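Geststead Community Help
Home > Kitchen and Food > Storing Fruit

Mixed fruit on one plate – what can stay out together and what should be separated?

Posted by Su-bin Yook
171 views

We get a mixed fruit bag through the Brolen buying club every other week, and since July it has been mostly soft fruit with a few oranges and other odds and ends. I tip the whole lot onto a big white plate on the table because if it goes in the fridge drawer we forget about it.

The trouble is that everything seems to be ready at once and then some of it is past it the next day. The dark purple ones I took for plums go soft first. Some of them have a rough tan or beige patch at the top, like a scab, and one was wrinkled around it. The pale yellow ones get brown specks and I can't tell if that means ripe or going bad. The oranges look the same from the day they come in until the day we throw them out. 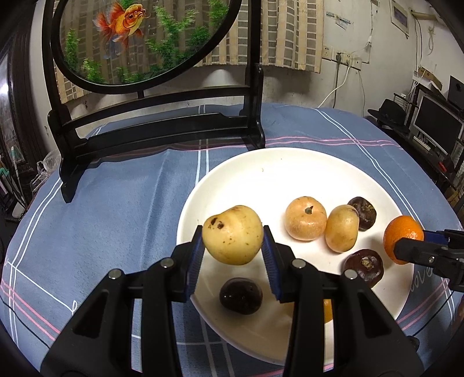
I have been sorting by color, which is probably no use. What I would like to know is which of these can share a plate, which should go in the fridge, and whether the scabby patches need cutting off. There are two of us here and we don't eat that much fruit in a day. The kitchen gets the sun from lunchtime until 6, if that matters. I don't own a fruit bowl with holes or any of those special bags and would like to avoid buying something.

Also, does washing it all when it arrives help? My sister washes everything the minute it comes in the door and says hers lasts longer.

Declan Hennessy
Member, Uvell

Sort by how firm it is and forget the color. Pick each one up and press gently near the stem with the side of your thumb. If it gives a little, it is ready, and it should be eaten that day or go in the fridge. If it is hard, leave it on the plate. I do this every morning while the coffee is going and it takes 30 seconds.

For the individual kinds:

Plums. Ripen on the counter, then fridge. Once they give near the stem they will keep for a few more days in the cold, sometimes longer. A plum that goes in the fridge hard can come out mealy, so don't rush it.

Apricots, peaches and nectarines. Same as plums, only they turn faster. Keep them in a single layer because they bruise under their own weight.

Yellow fruit with specks. Depends what it is. If it's a yellow plum or a pear, small specks on the skin are usually harmless. What you want to look for is a darker spot that feels soft or sunken when you touch it. Those spread. Eat that one first or cut the spot out.

Oranges. These don't ripen any further after picking, so there is nothing to wait for. They will sit on the counter for a week or so and last a good deal longer in the fridge. You can't go by the look of them. Go by weight. An orange that feels light for its size is drying out inside.

The rough tan patches are most often scarring from when the fruit was small and rubbed on a branch, or from wind. It's dry and corky and only on the surface. I eat it, my wife peels it off. If the patch is wet, fuzzy or leaking, that is something else and the fruit should go.

Wrinkled skin at the stem end just means it has lost some water. Often those are the sweetest ones in the bag. If it smells fine, eat it.

Your plate is fine, by the way. Move it out of the afternoon sun and don't stack things. Turn the softer ones so they aren't always resting on the same side.

On washing, I would wait until you are going to eat it. Water left around the stem is where mold gets started. If your sister dries hers properly that may be why she gets away with it.

Dinesh Pisharody
Member

Just put it all in the fridge. We've done that for years and never had a problem. Maybe take the oranges out an hour before so they aren't cold.

I-seul Um
Member, Ban

Agree with most of what Declan wrote, but I'd keep the oranges away from the rest for a different reason. If one orange goes moldy on the underside you don't see it, and whatever is touching it gets it too. I had that happen and lost half a plate. Mine go in a separate dish now, and I turn them over every couple of days.

The other thing is that plums, peaches and pears give off a gas as they ripen which speeds up whatever is next to them. That could be why yours all come ready together. If you want to spread it out, put half the bag in the fridge as soon as it's nearly ripe and leave the other half on the plate. When you have something hard that you need sooner, put it in a paper bag with a ripe one and fold the top over. Any old paper bag will do.

For the ones that get away from you – cut out the bad bits, take out the stones, and freeze the pieces flat on a tray before you bag them. Plums cook down well from frozen with a spoonful of sugar. I don't bother peeling them.

I wouldn't follow the advice to put everything straight in the fridge unless it comes to you ripe already. Hard peaches never recover from it in my experience.

Su-bin Yook

Thank you, I'll try the press test and a separate dish for the oranges. The plate has moved to the other end of the table, by the bread bin.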